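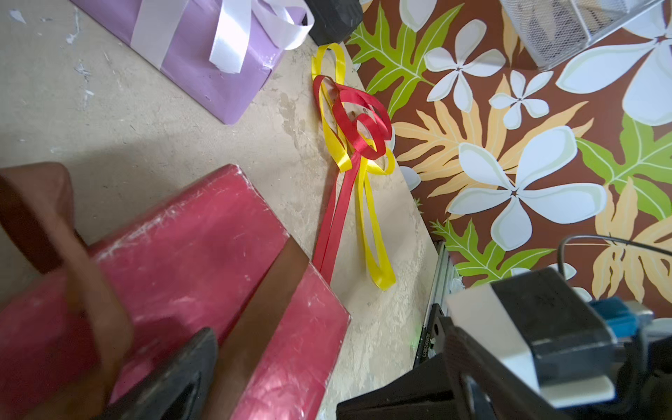 Robotic gift preparation for a seasonal packing counter
Posted by Samira Hamdan, 20th July

I am responsible for operations at a stationery and gift shop that also prepares wrapped orders for business customers. Last season our counter handled 762 wrapped items, and management has asked me to report on whether any part of this work could be assigned to a machine before the next one. The part that concerns me most is ribbon. A box wrapped in smooth paper has flat sides and a known size, and I can imagine a machine picking it up. A red ribbon and a yellow one lying together in a loose knot, with the red loops on top of the yellow, are a different matter, and our staff deal with something of that kind many times in a shift. The tasks under review are as follows:

Placing wrapped boxes into the correct order basket
Separating ribbons that have become tangled
Tying a bow on a box that has already been wrapped
Clearing the table between orders

I would be grateful for replies from members who have direct experience with such equipment in a shop, a workroom or a home. We have a single table available for a trial and no technical staff. I should also like to know whether the answer differs for satin ribbon, as this is what most of our customers request. Paper ribbon is offered only on the smaller boxes.

Kateo
Member, packing and dispatch section

In my opinion the four tasks should be reported on separately. They are usually presented to management as one job called "wrapping," and the result is that the easy portion is used to justify buying equipment for the difficult portion.

Moving a finished box from the table to a basket is within the ability of present machines, provided that the boxes are of similar size and are not stacked. Our department conducted a trial of this in May at our Foltulska site. Over the trial the arm was given 72 boxes and placed all but 3 of them without help. Two of the failures involved a box whose ribbon tail had fallen over the side, so that the fingers closed on the ribbon and the paper together. The remaining one was dropped for reasons we did not establish. Glossy paper did show marks afterwards, and we now ask the supplier for padded fingertips.

Separating ribbons was attempted as well, and I would describe the outcome as unsatisfactory. Ribbon has no fixed shape. When one loop is lifted the rest of the pile moves, and the machine must look again and decide which strand passes over which. Where two ribbons are of different colors this is easier to judge, and where both are the same color our equipment could not do it at all. A member of staff cleared the same tangles by hand in a few seconds each.

Tying a bow was not attempted. I have seen it done in recorded demonstrations, slowly and with the ribbon already laid straight, and I would not recommend promising it to anyone for this season.

Clearing the table falls somewhere in the middle. Boxes and rolls can be removed. Short cut ends of ribbon are thin, lie flat against the surface and are frequently missed. If your table has a mottled or speckled finish I would suggest covering it with a plain mat for the trial – our own results improved once we had done so.

With respect to satin, it slides between hard fingers more readily than grosgrain does. A slightly rough fingertip helps, but the same fingertip is harder on the paper.

plukura_workroom
Registered member

A cheaper approach is to buy bows that are already tied and have an adhesive back. The machine then has only to press one onto the box. This is what we do, with a simple press and no robot. Customers have not objected.

Srour
Moderator, equipment and facilities board

The previous reply is practical, although it does not address the request concerning satin ribbon tied at the counter. Members are reminded to answer the points raised by the original poster.

I would add the following on cost and staffing. A trial arm must be attended. In our own program a trained employee remained beside the table for all 31 sessions, restarting the work when an item fell or when the arm stopped with its fingers against a box. The hours saved on placing boxes were smaller than the hours spent attending the machine. The position may improve with longer use, and our figures should be read as those of a first attempt.

For the report to management, I would recommend recording for each task the number of attempts, the number completed without assistance, and the number of items that could no longer be sold. The last figure is often omitted. A box that reaches the basket with creased paper has to be wrapped again, and that labor belongs in the calculation.

Members working from home have asked in other discussions whether a household machine could wrap presents. I am not aware of one that I could recommend. The difficulty with ribbon is the same as the one reported by members on the laundry board with drawstrings and apron ties, and their discussion of fingertip materials may be of use to Ms. Hamdan.

This discussion remains open. Replies reporting results with satin ribbon are particularly welcome, and should state the width of the ribbon used.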